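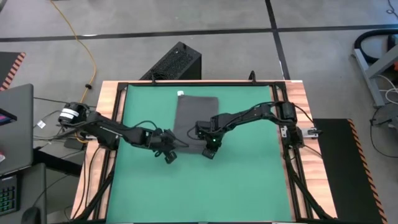
Open Day at the Starkaron Wool Mill, Rirnach

Posted in Visits and Day Trips

I wanted to see the mill in Rirnach for a long time. It opens its doors to the public once a year, in December, and the last two years I learned about it only when it was already over. Now I wrote it in my calendar early, and I took the 223 bus from Olmedo in the morning with a thermos and too many sweaters.

The bus stops at the bridge. From there you walk along the river on a gravel path, and at the end you see the long brick building with the chimney. The chimney has not been used since the mill changed to gas, but it has a light at the top, and the people in the town use it to say where things are ("two streets behind the chimney"). The entrance is not where the map on the website shows it. You must go past the loading dock and around the corner to a green door. I was one of several persons who first knocked at the wrong one.

The ticket cost seven dollars and you could pay by card. They give you a paper wristband and a small sheet with the plan of the building. The first tour started at 10 and I was there in time for it. We were told to tie back long hair and to keep scarves inside our coats, which I found a good sign, because it meant that the machines would be running.

The sorting room

We began upstairs, where the fleeces arrive. I had imagined something white and soft. In truth a raw fleece is yellow and heavy, it has pieces of straw in it and it smells strongly of sheep. You get used to the smell in a few minutes. Our guide opened a fleece on the sorting table and showed how the shoulder is different from the back leg. She pulled out a small lock, held it next to her ear and snapped it between her hands. If the wool is weak, you hear it tear. We were all allowed to try, and I could not hear any difference between the good one and the bad one, although a boy in our group could do it at once.

The mill takes in about 800 kilos in a normal week. Most of it comes from farms in the valley. In spring, after the shearing, there is so much that they must store it in the old stable across the yard.

Washing and carding

The washing is done in long steel tubs with warm water. The wool moves very slowly from one tub to the next, pushed by forks. It must be slow, as wool which is shaken in warm water with soap becomes felt, and then you cannot spin it any more. They use a soap called Nident, which comes in blue drums. I asked if it is possible to buy it for washing sweaters at home, but the guide said it is made only for mills and that any mild wool soap is good enough. She also told us that most people use too much soap and do not rinse it out.

The carding machine was for me the best part of the visit. It is as long as a bus and it has big rollers covered with fine wire teeth. At one end you put in the clean wool, all in clouds, and at the other end comes a thin veil, so thin that you can see your hand behind it. The veil is then divided into soft strips. Everybody stood there for much longer than was planned, and the next group was already waiting behind us on the stairs.

It is very loud. They offered foam ear plugs from a box by the door and I recommend taking them. I did not take them, and I could not understand what the guide said about the age of the machine. I believe it is older than the roof.

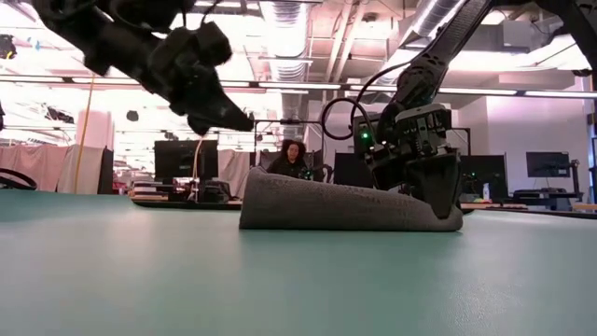 Grey and a little like a slipper, with a speckled surface.

Felt

After the spinning room (which was standing still, they were changing a belt) we came to the part of the tour about felt. I have to say that I knew almost nothing about it before. I thought that felt was a kind of thick cloth, but it is not woven at all. The fibres of wool have small scales on them, and with water, soap and movement they catch each other and do not let go. The warm sweater that comes out of the washing machine in the size of a doll has had exactly the same treatment.

Visitors could make a small piece themselves. You lay thin layers of carded wool, one this way and the next one across, you sprinkle warm water on it and you begin to rub, at first very gently. Then you roll it in a bamboo mat, again and again, and turn it, and roll it. My arms were tired quite soon. The piece I made is about as large as a coaster and it has a hole near the corner where my layers were too thin. I have it under my cup while I write this.

The lady beside me told me that her grandmother made boots in this way and that they were never thrown away, only mended with new pieces until there was nothing left of the first pair. I would like to know more about it. If any reader has a good book on felt boots, please write it in the comments.

Weaving

In the weaving room there were four looms, and one was working. The weaver showed us how the threads are set up. For a blanket this takes almost two days, and the weaving itself can be finished in an afternoon. I did not know that the preparation is so much longer than the work. On a table by the wall you could look at samples of different weaves and touch them. I learned the difference between plain weave, twill and basket weave, and I think I can still recognise them now. In basket weave two or more threads go together over and under, so that you see small squares. It is softer than plain weave but it catches more easily on a ring or a button.
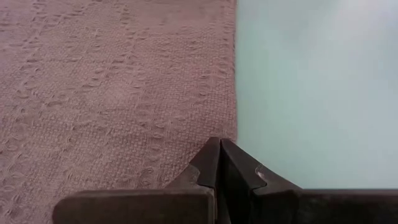
Dusty pink cloth with a coarse, basket-like weave.

The weaver also spoke about colour. The same dye does not give the same result on wool from two different farms, and even on wool from one farm it can change from one year to the next. So when a customer orders ten blankets, all the yarn for them must be dyed together. Pink and light grey are the most difficult, she said. With dark blue you can hide a lot.

Lunch and the shop

The canteen was open for visitors. There was pea soup with bread, and a very good apple cake which was finished by one o'clock. Please go early if you care for cake. The tables are few and you share them with people you do not know, so I heard a long discussion about moths. The opinion at my table was that cedar helps only a little and that the freezer is better.

The shop is in the former office, up three steps. The prices of the blankets are high, but after I had seen the work I understood them better. There is also a basket with ends and pieces with small faults, and these are sold by weight. I bought a piece of brown twill, enough for a cushion, and two skeins of undyed yarn that still smell a little of sheep when they become damp.

Practical information

The bus from Olmedo goes once every hour. The last one back leaves shortly after five, and it was full, so I stood until the hospital. There is parking behind the mill but the ground is soft.

The building is not heated except in the canteen and in the shop. Wear good shoes, the floor in the washing room is wet.

Small children are allowed everywhere but not in the carding room. The stairs are steep and there is no elevator for visitors. The felt and the weaving can be visited from the yard without stairs, if you ask at the green door.

The dye house was closed this time for repairs. They plan to show it again next year, and I will go back for that.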